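Mountain Gear Tips for People Who Live in Small Apartments

Posted 14/01/2020 in Kitchen and Closet
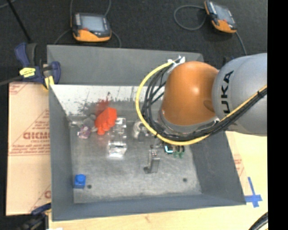 I hike a lot for a person with one closet. Over the years most of what I've learned about mountains has been learned at the sink afterward, so these are the tips I keep emailing to people, in no order.

Mud. Leave it alone until it dries. I know you want to attack it the second you get in the door, and all you will do is turn a muddy boot into a muddy boot and a muddy bathroom. Stuff the boots with newspaper, put them on a tray, go eat something. Next day the mud knocks off with an old dish brush. Mark the brush. Mine says BOOTS in letters big enough to read before coffee, after an incident with a casserole dish.

Don't dry boots on a radiator. The soles come off. They come off halfway up, on the steep bit above Flornum, and you will walk down with one of them tied on with a hair elastic.

Water bladders: warm water, a spoonful of baking soda, shake, leave it half an hour, rinse until you're bored. Then hang it upside down with a whisk stuck inside to hold the walls apart. The whisk was a wedding present and this is the most use it has had. If you already have pink stuff growing in the tube, buy a new tube.

Thermoses get the same baking soda, overnight, with the lid off. The lid's rubber ring pulls out with the handle of a teaspoon. Look under it. I'm sorry.

Trail lunches. Sandwiches with tomato in them are soup by the first viewpoint. Put the tomato in its own little tub and assemble at the top, feeling superior. Flatbread travels better than sliced bread, and the kind they sell at Çetinkaya, the bakery across from the Stastum bus stop, can be sat on for a whole bus ride with no change in quality. Boiled eggs are fine if you peel them at home. Peeled on a windy ridge, they season everyone in your party with shell.

Freeze a bottle of water two-thirds full, lying on its side, and top it up in the morning. Filled to the brim and frozen, it splits, and you find out in the sleeping bag.

Sleeping bags, by the way, do not live in the little sack they came in. That sack is for the trip. At home, use an old pillowcase and shove it on top of the wardrobe.

Rain jackets want washing more often than you think and less often than your mother thinks. Liquid soap made for waterproofs, no fabric softener, two rinses. If water stops beading on the shoulders, tumble it on low for as long as the label allows. Check the pockets first. A trail mix that has been through a hot cycle becomes part of the jacket.

Maps. I still carry paper, and the fold lines always go first. Clear packing tape along the back of the folds before the first trip, while the map is flat and you still like each other. My Davetance sheet has lasted 9 years this way. It shows a spring at 487 meters that I have looked for every October and never found, but the folds are perfect.

Smelly pack? Empty it, turn it upside down, brush out the crumbs, then sponge the straps and back panel with mild soap and cool water. Dry it in the shade with every zipper open. The smell is in the straps, and the straps are you.

Blister tape goes on before the blister. Round the corners off with kitchen scissors so they don't catch on your sock. Wash the scissors.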